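From: Cremilda Trindade
To: sekitz-players
Date: July 30, 2021
Subject: Re: [sekitz-players] Stuck on the Bandard ferry fight, please help

Cledwyn Price wrote:

> Hi all,
>
> I've been lurking since April and this is my first post, so be gentle.
> I'm playing Sekitz on the normal setting and I've hit a wall at the
> Bandard ferry. The ferryman himself is easy. It's the second phase,
> when Trummer climbs out of the water and starts the drumming. My party
> is mostly level 57 and I've tried it with two healers, with one healer,
> and once in a fit of temper with none. He has 777 health left over
> after my best run, which feels like the game laughing at me.
>
> Do I need to go back and grind? I really don't want to go back to the
> salt caves. Also, is Gillix any good? I've had her sitting on the bench
> since the orchard and never worked out what she's for.
>
> Thanks,
> Cledwyn Price

Cledwyn, welcome! And please, please do not go back to the salt caves. You are plenty high enough for the ferry. I beat it under your level on my second file, and I am not one of the fast players on this list by any stretch.

I'm so happy somebody asked about Gillix, because she's my favorite character in the whole game and she's the answer to your problem. I know she looks terrible on paper. Her attack is awful, her armor is whatever you found in a barrel, and the orchard chapter gives you no reason to use her. But open her skill page and look at Hush, the one with the little closed-mouth icon. The tooltip says "quiets one foe for a short time," and I think most people read that and assume it's a plain silence, the kind that stops spells. It also stops anything with a rhythm tag. Trummer's drumming has a rhythm tag!

So the fight goes like this for me. Phase one, the ferryman, just play normally and try to come out of it with Gillix's focus bar full. Don't let her do anything fancy. I have her guard most turns, or toss a potion if somebody's looking pale. When the ferryman drops to his knees there's that long bit of talking, and the focus bars do NOT reset during it, so whatever you've saved you get to keep.

Phase two opens with Trummer standing there on the left side of the deck doing nothing. It's tempting to unload on him. I'd spend that turn on shields, because his first hit is a big one and it always goes to whoever did the most damage in phase one. Then he raises the sticks and you get the message about the water starting to shake. That's your cue for Hush. If you use it before the message it wears off too early, and if you wait until the drumming is going you've already eaten the first beat and half your party is dizzy. Right after the message, every time.
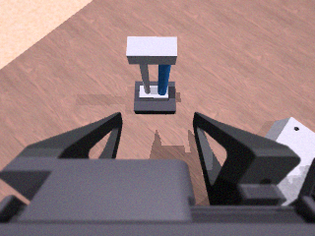

White block resting across a gray peg and a blue one

Once he's hushed he goes back to plain swings for a while, and those are nothing to worry about at your level. Pile on everything. I like to bring the archer from the Bandard inn for this, the grumpy one, since her bonus against stunned enemies counts hushed enemies too (it doesn't say so anywhere, I found that out by accident and yelled so loud the dog left the room). If you didn't hire her you can still go back, the inn stays open until you cross.

Things I'd change in your setup, going only on what you wrote:

One healer is enough. The second one is costing you damage, and with the drumming shut off there's just not that much to heal. Swap the second for Gillix and you're most of the way there.

Take the river charms off. I know, they seem made for this fight! But they cut water damage, and Trummer's drumming counts as sound even though he's dripping all over the boat. The felt earplugs from the clockmaker's shop are the ones you want. I think they cost 5 tokens, and you'll have those from the fair unless you spent them all on the duck race like I did.

Put your slowest person in the back corner by the rope. There's a wave that sweeps the deck after his health gets low, and that corner is dry for some reason. I have never seen it get hit. I can't promise it's the same on every version, but it has been on mine.

Also check whether you've got auto-guard turned on. It's in the battle menu on the last page, and it came switched on for me after the last patch. It sounds helpful and it burns focus in the background, which is a disaster with Gillix because you'll get to the message and find out she's short.

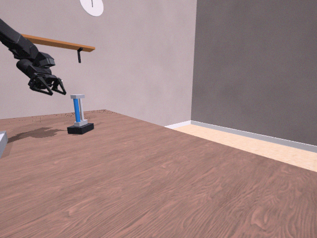 About that leftover 777 health, I don't think the game is laughing at you. I think you're hitting his last stand. When he gets low he starts taking less damage from anyone who has been dizzy in the last couple of turns, so a party that's been drummed on feels like it's swinging pillows. You may have had the fight won and just couldn't push through the end of it. Keep one Hush in reserve for then. The cooldown is long enough that you have to hold back on purpose, and I still mess that up sometimes because I get excited and want to use everything.

If you do all that and it's still not going your way, the other thing that worked for a friend of mine was fighting at night. Sleep at the inn before you talk to the ferryman. At night Trummer starts the drumming later, so you get an extra round of free hits. The trade is that the deck lantern can get knocked over and then your archer misses a lot. I prefer day, but it's a fun version of the fight and the music is different - lovely slow strings instead of all the brass. Worth hearing even if you lose.

And do keep Gillix around afterward! I don't want to spoil anything past the ferry, but there's a scene on the far bank that only plays if she's in your active party when you land, and it's one of my favorite bits of writing in Sekitz. She gets a new skill out of it too. If you cross with her on the bench you can't go back for it, which I learned the sad way on my first file.

Does anybody else know whether Hush works on the bell ringers in the next chapter? I've been assuming they have the same tag but I always go around them by the mill path, so I've never tested it. If someone has a save near there I'd love to know.

Write back and tell us how it went, Cledwyn. If you get stuck again, post your gear list along with your levels and I'll happily fuss over it.

Cremilda Trindade

P.S. Save in the boathouse and not on the dock. The dock save drops you right into the ferryman's speech and you can't change your party from there.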